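Friday, Zomero unit, back bay, a.m.

Started late, loading door was blocked again by the Mthembu pallets. Moved them with the pump truck to the far side. They are NOT ours, don't open them, someone from Mthembu is meant to collect.

Job today: get the panel wall and the table sorted so the bay can be used properly. Kagiso in until lunch, then on my own.

Wall first. Panels went up in December and I don't think anyone has looked at them properly since. White all over, finish fine, bit of a shine to it. Seams are the trouble. They show up as thin dark lines and from the door the whole wall looks like a row of cupboard fronts. Kagiso likes it. I don't much. Agreed to leave the look alone and only deal with the places where the seam has opened.

Panel width on the delivery note 642. Measured the middle one at table height, 642 on the nose. Measured the next one along and got the same, so the panels are fine and whatever is out is the floor or the fixing rail. Put the long level on it. Rail is down 2 mm towards the left. Not going to take the wall off for that.

Defects, marked up in pencil on the plan, copied here in case the plan walks:
- small dark mark on the left seam, part way down. Rubbed it with a damp cloth, no change. Rubbed with the Truso cleaner, no change. Might be a chip and not dirt. Leave.
- notch on the seam right of middle, just above table top. Fingernail goes in. Most likely from when the table was shoved in, height is right for the corner of something. Fill when we have filler. We have no filler.
- corner panel on the right sits at its angle all right but looks greyer than the rest. Held an offcut against it, same colour. It's the light. Stop worrying about it.

Tea.

Table. Came from Worport with the other one, brown top, grain running the long way. Ours is the better of the two I think, the other has a ring on it from somebody's mug. Top wiped down twice, once damp once dry. Second cloth came away clean. Height to top 522 with the short legs on, which is too low for standing and Kagiso says too high for sitting on the crates, so long legs to go back on at some point. Bolts for the long legs are in the jam jar, the jar is on the window sill, please leave it there.

Pushed the table up until the back edge touched the wall, then pulled it off again by a finger so the panels don't get rubbed. Kagiso wanted it dead square. Tried. Square to the wall means it isnt square to the floor markings and vice versa. Went with the wall. Floor markings are from the previous tenant anyway and can be painted out.

Felt pads: had 6 left in the packet, used one per leg, remaining ones back in the drawer under the vice. The table now slides without that noise.

Tape. Long talk about tape, longer than it needed. Where we are:

Brown stuff - cartons only. Left a line of gum on the old bench which took me most of an afternoon and half a tin of spirit. Do not put it on the new table, do not put it on the wall.

White roll - use this for anything temporary on the table or the panels. Labels, marking out, holding a drawing down. Small roll so it runs out fast, order more before it's gone and not after. Tried a strip on the offcut over a tea break, lifted clean. Want to try overnight before I trust it on the wall itself. Strip stuck to the offcut at 4.40, offcut on the shelf by the radiator, DON'T PEEL IT.

Later: Kagiso asks what about a week. Fine, put a second strip beside it, that one stays on for the week. Initialled in pencil.

Tape gets put down flat on the table and not stood on its rim. It rolled off the old bench often enough, went under the racking, came back covered in fluff and after that the edge wouldn't stick to anything. Hook on the wall was suggested. No screws in the panels! Hook can go on the table leg if somebody really wants one.

Light. Ok in the bay now the pallets are out of the way. Table top picks up a soft shine, not bad enough to bother you when reading a scale. Front of the table to the right goes a bit dark when you lean in with your own arm between the lamp and the work. Would like a second lamp that side. Asked Kagiso about the one in the Zomero office, answer was no, then maybe.

Also done:
swept behind the table before it went back. Found the missing 2 mm hex key.
crates stacked by the sink.
binned the bubble wrap, all of it was popped.
old bench out to the yard under the tarpaulin, one leg is loose so two people to lift it.

Not done:
filler (see notch)
long legs
rail, if ever
the kettle lead. It is too hot at the plug end. Stop using that socket until I've had a look.

Kagiso Botha to ring Worport re the other table top and whether the mug ring sands out. I say it does, he says it'll show. Price for a swap if it doesnt.

Note to self, the plan drawing has the wall runing the wrong way round, corner panel drawn on the left. It's on the right. Corrected in red, my copy only, the one in the office is still wrong.

Table and wall as they stand, white roll on the top:
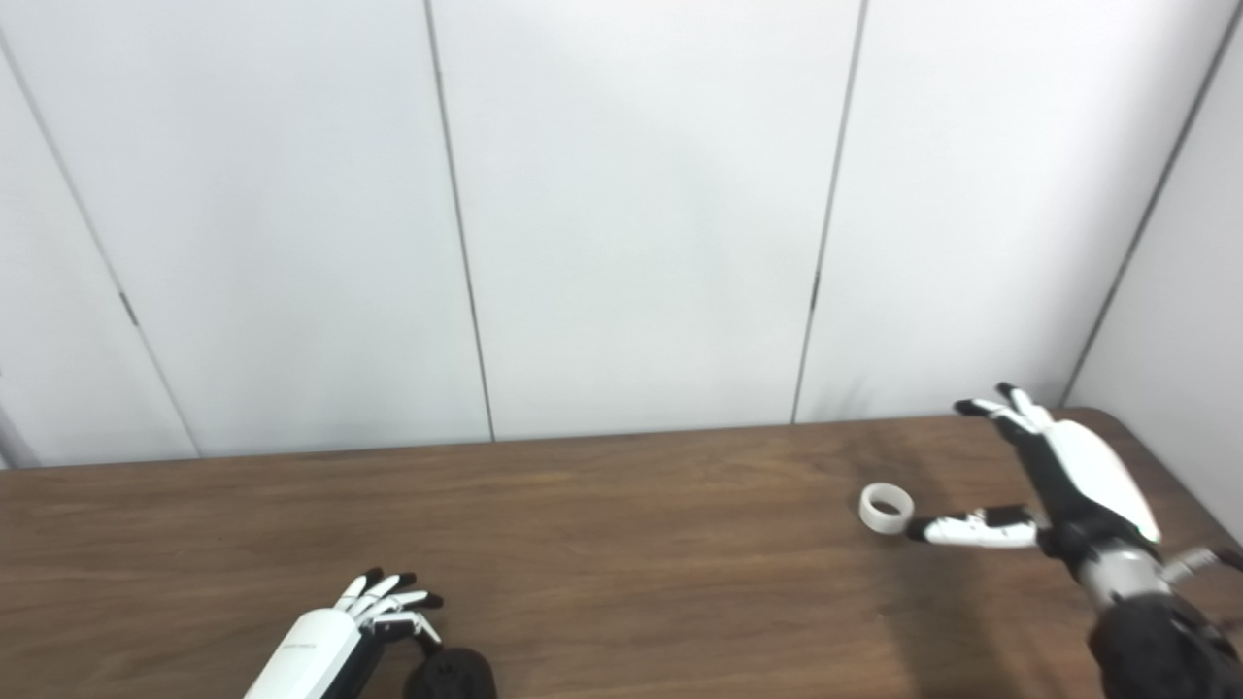 Book 6, p. 42

Carried over from last page: order white tape (same width, more than one roll this time), filler, felt pads. Check overnight strip first thing, before the heating comes on if I can get in that early. Ring Mthembu again about the pallets.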